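Saturday, December 30, 2023

Year-end thread from the Plestside robotics club. We're building a two-arm fruit sorter for the student round in Plundunberg. Posting where we are before classes start again.

---

The task: play fruit gets scattered on the table. The arms have to get the right pieces onto a plate and leave the rest alone. Five minutes per run. Knocking the plate off its mark is a penalty.

---

We started in August with one arm and a lot of dropped mandarins. The second arm went on after midterms. Most of the work since then has been keeping the two out of each other's way.

---

The round things are easy to find and annoying to hold. Oranges roll when a finger touches them off center. We close slower now and come straight down, and that helped more than any change to the model. 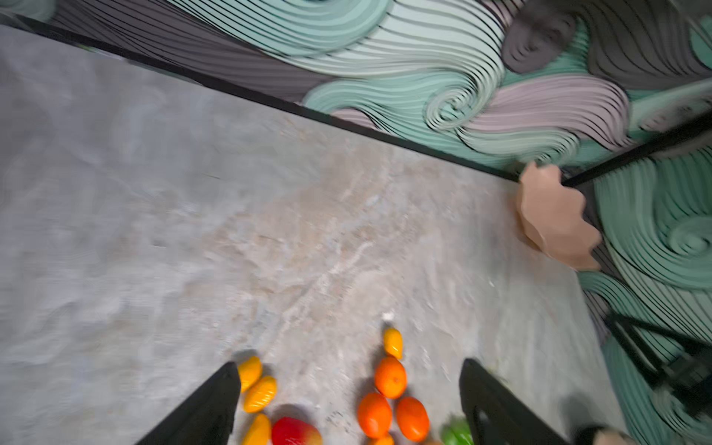

Fadi Matar: are you training on every fruit from the start, or adding them one at a time? We added ours one at a time and it forgot the early ones.

---

Fadi, all of them from the start. We tried it your way in the fall and had the same problem. By the time it knew peppers it was bad at mangoes.

---

Data so far: 1288 demonstrations. We threw out 600 from the first month because the table height changed and we hadn't written it down. Write down your table height.

---

All of it is done by hand with the leader arms. One person drives, one person resets the fruit, and we swap when the driver gets sloppy. You can tell from the recordings when somebody is tired. The grips get shallow and they start pushing pieces instead of picking them up.

---

Handoffs are the part I work on. If a piece lands out of reach for one arm, it passes it to the other near the middle of the table. Both grippers have to be in a pretty small space at once, and the cables need slack to do it.

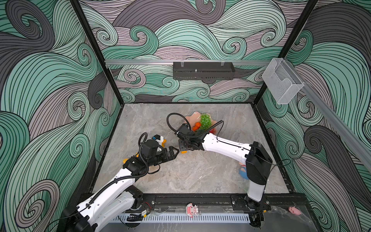

The rule we have now is that the giving arm doesn't open until the taking arm has been closed for half a second. Before that we used finger position alone and it let go early all the time. Half a second is slow, but we can afford it in five minutes.

---

Wissam Hijazi rewrote our logging over the break. It's called Fledum and it saves both arms and all the cameras to one folder with one clock. Before this we had separate files that drifted apart, and lining them up took longer than recording them.

---

Training: we stop at 2000 epochs. There's not much difference after 1000 on our data, but the handoffs look a little steadier, so we let it run overnight.

---

What doesn't work yet: small stuff next to the rim of the plate. The finger goes for the pepper and bumps the plate. We're recording more starts with fruit right up against it.

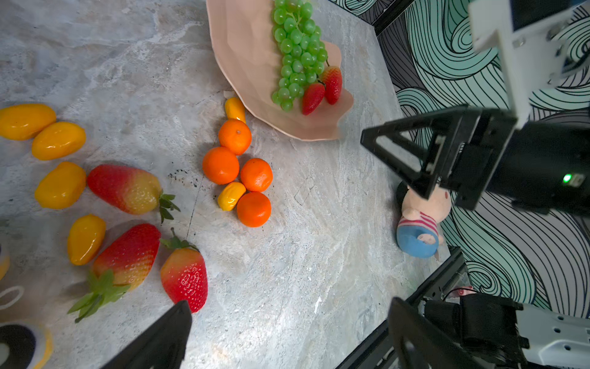 *Grapes and strawberries on the plate, mandarins and mini peppers beside it. Plestside bench.*

---

Also on the list: spare fingers. We ordered a set from Najjar and they shipped the wrong hole spacing. The replacements should be here the first week of classes. Until then please don't run the right arm at full speed.

---

Open bench is Tuesdays at 6, same room as last term. New people are welcome, and no coding is needed to drive the arms. If you come, sign up for a reset shift too. We're short on those.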